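Show it slowly, or don't bother

Posted in Opinion, May

Fourth week of demos at the Plirnley site and I have an argument to make, so quick, before the next shift wants the desk.

The task is garbage bag rolls in a red tray. Dull on purpose. A person drives both arms from the other side of the room, the arms do the job, we save everything, and later the model tries to copy it.

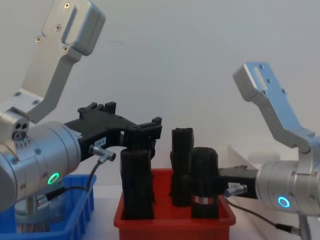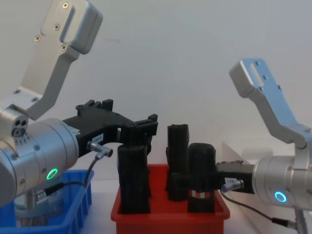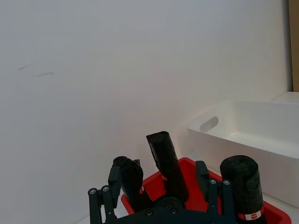

Black rolls in the red tray, Plirnley. Last one is the close view from the gripper.

My argument: we are collecting too much and watching too little. The count on the whiteboard says 839 demos. Everybody likes that number. I was proud of it too, for a day or so. Then I sat down and played back 50 of them, start to finish, no skipping, coffee going cold. Most were fine. Plenty were not fine. Rushed grabs. A roll nudged over and stood up again, as if that was part of the job. One operator backs off and re-aims before every single grip, a little nervous habit, and guess what the trained arm does now. Backs off. Re-aims. Every time. It learned the nerves along with the task.

So who taught it that? We did. We paid for it by the hour.

The usual answer is volume. Get enough demos and the bad ones wash out. Maybe, at a scale none of us small shops will ever see. At our scale a bad habit from one person is a big slice of the data. And the people driving get told to go faster, because there's a target, and faster driving is sloppier driving. I've done it myself. After 20 minutes on the controls my wrists go stiff and I start cutting corners I would yell at somebody else for.

Then there's the other camp, the hand-guiding people. Grab the arm, push it through the motion, let go. Koria ran it that way for a while and swore by it. I like it for one arm. You feel the weight, you feel when the fingers touch something. But two arms at once? You need both your hands on both wrists and your face more or less in the tray, and you're in every camera view. The model gets an arm with a human hanging off it. Remote control is clumsier, slower to learn, no touch to speak of, and I still pick it for this kind of work. At least the operator has to live with what the robot can see and reach.

That's a part I think gets lost. When you guide by hand you cheat. You peek around the side. You know the roll is soft becuase you felt it this morning. Black plastic next to black plastic with a black gripper coming in, your eyes sort that out with help from everything else you know. The arm has pixels. If the driver is stuck with the same camera views, the driver hesitates in the places where the robot should hesitate too. Good! Keep that. A pause for a reason is worth having. A pause from tired hands isn't, and only somebody watching the playback can tell you which one it was.

The Prisutus crew tried scoring demos automatically, by time taken. Short ones good, long ones bad. Hated it. Fast and ugly got top marks – slow and careful went in the bin. They dropped it, I think, or say they did.

What I'd do, if anyone asked. Drive less. Four good hours a day between everybody, then stop. Let the operators review there own runs the same afternoon and throw out whatever they wouldn't want copied. Over at Hứa they already work like this and their pile of data is tiny next to ours, and I'd swap with them tomorrow.

Yes, it makes the whiteboard number go down. Fine. Somebody can explain that to the people upstairs – I'll be in the back watching the other 789.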